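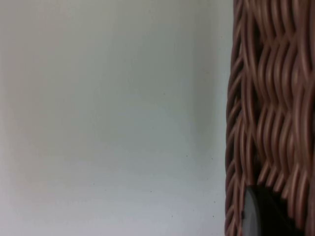 Wicker and the wrist camera: clearance rules, revised

Seidu Mensah asked why the Plincombe cell runs slower on baskets than on cartons. The short answer is rule 8 of our internal handling guide, which I rewrote in September.

Woven stock has gaps in it, and a fingertip can enter a gap. With a carton, a position error gives you a dent or a missed grasp. With wicker it can give you a hooked strand, and the arm will keep pulling until the force limit trips.

The rule now reads as follows.

Approach parallel to the border braid. Never close across an open gap in the weave.

Hold 8 mm of standoff until the wrist view shows both the basket edge and the fingertip. If either is missing, back out and re-image.

Cap contact force at 11 N. The old Gredano profile allowed more and should be deleted from any cell that still has it.

Allow 2 retries, then stop and call the operator.

Specks on the work surface are not a fault. Wipe down at shift change — the edge detector has a minimum blob size and ignores anything smaller.

Nartey still wants a separate rule for handles. I have a draft, and it goes to the Cunanora cell for trial on Friday.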